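Kitchens on demand: a conversation with the developer of Amisari

Amisari is a subscription service that sells simulated kitchens to people who train robot arms. The customer picks an arm, a counter and a set of objects, and gets back scenes that can be run on an ordinary workstation. The lead developer spoke to us on a Saturday morning from the company's office in Gandevley, above a tire shop.

The company began with one customer, a small lab that wanted forks. "They had a real arm and a real drawer of cutlery, and every reset was done by hand," the developer said. "A person stood there putting the fork back. They wanted to do that part on a computer and keep the real arm for checking."

Forks are still the object customers ask about most. They are thin, they lie flat, and the fingers have to close on a narrow handle without pushing it away. In the standard view from the wrist, the user sees the two black fingers and whatever is between them.

"That view is where you find out if your grasp is any good," the developer said. "From across the room everything looks fine. From the wrist you can see if the handle is between the fingers or off to one side."
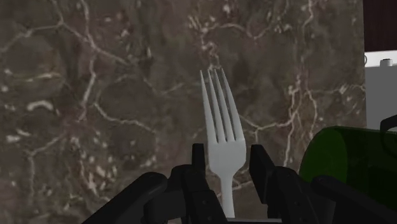
What the subscription includes

The basic plan has 40 kitchen layouts and 531 objects. A larger plan, called Rezende after the street the company started on, raises the object count to 580 and lets customers bring in their own models. Counter surfaces can be swapped in either plan. The brown marble with pale veins is the one most people try first, and the developer has mixed feelings about it.

"It's busy. The veins are light and thin, and so are half the things you'd put on a counter. If your vision model only ever saw a plain gray table, it will have a bad day on the marble. There's a plain surface called Cement for people who want to start easy. I tell them to start there and not stay too long."

Scenes can be tidy or messy. On the messy setting, items are scattered on the counter and some come up lying down. A scene might have a vase on its side, a wine bottle standing farther back, and a spoon and a knife lying near the bottle. The Franka arm stands on a dark pedestal beside the counter, and the user decides where the gripper waits before a run.

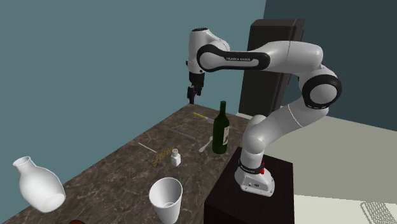
"People ask for more mess than they can use," the developer said. "They turn everything up on the first day and then write to us that nothing works. I'd rather they ran one object for a week."

I asked about soft things, such as string, chain and cloth. The answer was short. "Weak spot. They look okay when they're lying still. When you drag them, I wouldn't trust the numbers yet."

Support is by email, and the developer answers much of it personally. The longest thread so far ran to 336 messages — it was about a salt shaker that kept sliding when the gripper came near it. The trouble was a friction value the customer had typed in wrong, and the settings page now shows a warning when a value is far out of range.

The next release is planned for September. It will add a second camera view to the basic plan and a faster way to reset a scene. Prices will stay the same for current customers, and new ones can try a single kitchen before paying.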